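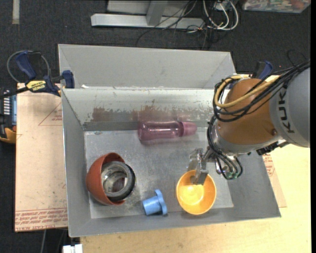 KUKA arm with metal gripper at the bin of the Stirari test cell. The bin is clamped at its corner.

Stirari Publishes Maintenance Routine for Bin-Picking Cell

Stirari has released the setup and maintenance routine for its bin-picking test cell, built on a KUKA arm and run with Greltine control software. The document covers bin fixing, hose and cable dressing, gripper inspection and restart, and applies from February.

The bin is held to the tabletop area with bar clamps and is treated as part of the calibrated cell. If a clamp is released for any reason, the bin position must be measured again before the arm is enabled. Scuffs and chipped paint on the bin walls are logged but do not call for replacement unless a wall has bent.

Gripper inspection is due every 2000 picks. The technician checks the fingertips for wear, tightens the bracket screws and looks over the tube fittings for leaks. Cables and hoses are inspected every 900 picks, with the wrist turned slowly through its full range. Any hose that pulls tight or rubs on the joint housing is dressed again – extra ties are not an accepted fix.

"Most of our stops last year came from the hoses," said Kirstin Laing, cell engineer at Stirari. "The arm gave us very little trouble. We moved the hose check forward and left the rest of the schedule alone."

After any work on the wrist, the cell runs 100 picks at reduced speed with a mixed load of bowls, bottles and small plastic parts. A dropped part is recorded and left in the bin for the next attempt. Full speed is restored by the shift lead.

The routine was written by Laing and Ming-te Tsang, and replaces the earlier checklist supplied by Munro. Copies are available on request from Davina MacKinnon at the Stirari press desk.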